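Home | Articles | Authors | Archive | Search

4. Gripper Build and Wrist Camera
Ilham Lubis, Danica Jireš, Igor Kuruc

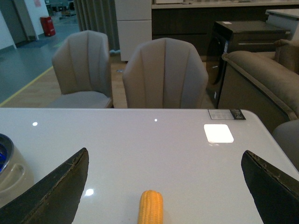

Figure 3. Wrist camera view with a corn cob between the two fingers.

The gripper was built in the shared workshop at Cerstead and has two angled finger plates driven by one servo. The plates were cut by hand, and the second pair was finished in September. We fixed the camera at the wrist so that both fingertips stay in view during an approach. In Figure 3 the upper borders of both plates are scuffed and slightly frayed, and we left them that way for the tests reported in Section 5. The glossy white table was harder to deal with. The ceiling fixture shows up on it as a bright rectangle with rounded corners, and our first color threshold took such patches for objects. Yellow corn against white is an easy case for the detector, so we also ran pale objects on the same surface.

The controller is a Skála board running at 85 Hz. Closing force is limited in software, and the limit was set by trial with soft vegetables. We recorded 1,000 grasp attempts over 6 evenings. An attempt was stopped if the fingers had not closed within 90 seconds of the start command. Attempts stopped by the operator were kept in the log and marked separately. Mateja Omerović wired the servo and wrote the logging script.

Contact: Vunonis Workshop Papers | Copyright Vunonis | Back to top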